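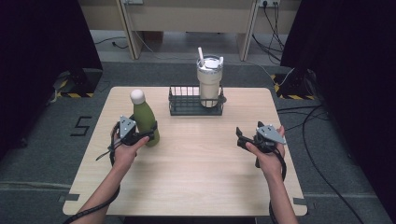

Delorme house meeting, June
Shared rooms and drinkware

Start 4:10. Blandine Gaillard in the chair, Elfriede Thaler taking notes. Also Lestum desk (two people), Geson desk (one, left early). Apologies from upstairs.

1. Last minutes
Read, ok. One fix: the kettle was descaled, not replaced.

2. Bottles and tumblers left out
Long one. Things still getting left on tables overnight. Agreed a wire basket lives on the table in each shared room, anything with a lid or a straw goes in it at end of day. Tumblers stand upright, handles outward so people can grab there own. Bottles too if they fit, tall ones can stay next to it.
Geson asked for a tray instead. Tray slides, crumbs collect in it. Basket stays.
Baskets get emptied at 6. Whatever is left goes to the kitchen shelf, kept 10 days, then donated. Blandine to write the sign. Short please, last one ran to a full page.

3. Names on things
Too many people with the same tumbler. Stickers come off in the dishwasher. Elfriede suggests a paint pen on the base. Try it, report back. No writing on lids, they get swapped.

4. Washing
Straws need a brush, one brush for the whole floor is not enough. Buy 2 more. Insulated bottles by hand only, one came out of the dishwasher with the paint bubbled and the owner was not happy. Caps off before drying. Smell complaint from the Lestum side, traced to a closed bottle with milk in it. No further discusion wanted.

5. Tables
Pale tops are marking. Wipe with damp cloth, no spray. Coasters refused again, 3rd time. Rounded corners much prefered over the old square ones, no more bruised hips. Order for room 102 on hold until Doltamel sends the new price. Old quote was 169 each, before delivery. Elfriede chasing.

6. Carpet
Vacuum under the tables as well as round them. Dark carpet shows every crumb. Cleaner comes earlier from now on, chairs pushed in by 5:30.

7. AOB
Fridge shelf labels falling off again. Blandine has better tape.
Somebody's blue lunch bag, still in the kitchen. Claim it.

Actions
Blandine: sign, tape
Elfriede: paint pen, brushes, Doltamel price
Lestum: check own shelf for closed bottles

Closed 4:55. Next one same time next month, kitchen end.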